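Home > Workshop and Garage > Storage and Sorting

Best way to store small wire harnesses so they don't knit themselves together?

Posted by Juwita Hidayat in Storage and Sorting
Tags: wiring, connectors, boxes, small parts

I look after the parts bench at a small repair shop in Brestlow. We mend control units for ventilation fans and a few other bits of kit, and most jobs need at least one short wire harness, the sort with a plastic connector plug on the end and a handful of coloured wires coming out of it. They arrive in bulk bags from our supplier, Olvera, and we get through nearly 2,000 of them a year.

My trouble is the stage between the bag and the bench. Whoever is setting up tips a bag out, and within a few minutes the harnesses are one lump. Pulling one out brings three more with it. We have had pins come loose in the plugs, and I am fairly sure it is from tugging.

What I have tried so far:

Zip bags, one harness in each. Tidy, but slow to fill and slow to open, and a lot of plastic for something that gets used the same afternoon.

Hooks on a pegboard. Fine for the long ones. The short ones slide off or catch on each other's plugs.

A drawer with a cutlery insert. Too few spaces, and the wires spring up and get caught when the drawer shuts.

What I am considering now is a box with dividers, either the corrugated cardboard kind that glassware is packed in or the clear plastic trays with lots of little compartments. I have been given a few of the cardboard ones and they cost nothing, but the top edges go ragged quickly and I wonder whether the wires will snag.
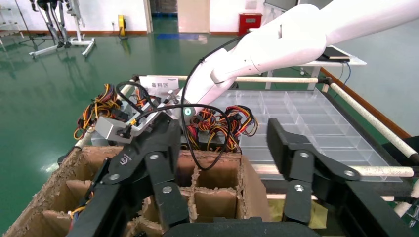

The harnesses are about as long as my hand. There are four types in regular use, and two of those look nearly the same apart from the plug, so whatever I end up with has to keep them apart. I have space for a box and a tray side by side on the bench but not much more. We also have some metal brackets that go out with the harnesses, and at the moment they get put down on top of the wires, which I know is not helping.

Has anyone done this with cardboard for any length of time? Or should I just buy the plastic and be done with it?

3 replies

Thijs Declercq
Member, Stestell

I did this for years in a lighting shop, so I will tell you what we ended up with.

Cardboard dividers are fine for harnesses, and in one way they are better than plastic. The cells are deep, so a harness can stand up with its plug at the bottom and the wire ends at the top. You take hold of the wires near the plug and lift it straight out. In a shallow tray everything lies flat and the ends creep over into the next compartment. I would keep the clear trays for screws, loose pins, spare plugs and so on.

A few things about the cardboard.

The torn edges do catch, mostly on bare wire ends and on the little latch on the plug. Run a strip of paper packing tape along the top of each divider, folded over so it covers both sides. Do the outer walls as well. It takes a quarter of an hour per box and they last a good deal longer. Brown paper tape holds better than clear tape in my experience, which peels once the card gets dusty.

Put one harness in a cell if you have the cells, and two at the most. As soon as you go to three you have the same lump you started with, only smaller.

Fold each harness once before it goes in. Don't coil it. A coil opens up in the cell and hooks on to whatever is next to it.

For the two types that look alike, use separate boxes and keep them at opposite ends of the bench. We had ours in the same box with a coloured line drawn down the middle, and people still mixed them up. Stick one real plug to the outside of each box so that you can compare without reading anything.

The brackets want their own container. A shallow bin or an old baking tin will do. Metal corners on top of wire insulation is asking for nicks, and you won't find the nick until the unit comes back.

Last thing, only tip out what you need for the next hour or so. I used to lay out 21 at a time, because that was what one of our boxes held with a few cells left free for odd ones. The rest stayed in the bag with the neck folded over.

Heseo
Member

just buy the plastic ones. cardboard sheds dust and it gets in the connectors. had some for a year and threw them all out

Olive-green drawers
Member

I would go a bit of both ways. Thijs is right about depth, but Heseo has a point about dust if the boxes stand open overnight. I put a sheet of card over mine at the end of the day and have not had trouble.

If you do buy plastic, check the height of the walls before anything else. Most of the listings give the length and width and leave the height to the small print. I bought a set with 116 compartments altogether and every one was too shallow for anything with a wire on it. They are full of washers now. You want walls at least half as tall as the folded harness.

Also ask your supplier if they will send the harnesses bundled in tens with a paper band. Mine did when I asked, at no extra cost. You still have to separate ten, but that is much easier than separating a whole bag.

Comment from Juwita Hidayat

Thank you all. I taped up one of the cardboard boxes this morning and folded the harnesses once as Thijs suggested, and they do stand up on their own. The short ones sink a bit low in the cells, so I may put a pad of folded paper at the bottom. The brackets are going in a tin. I will ask Olvera about the paper bands when I put in the September order.

Comment from Thijs Declercq

For the short ones, cut the box down with a knife before you tape it. Paper at the bottom works, but it comes out with the plug.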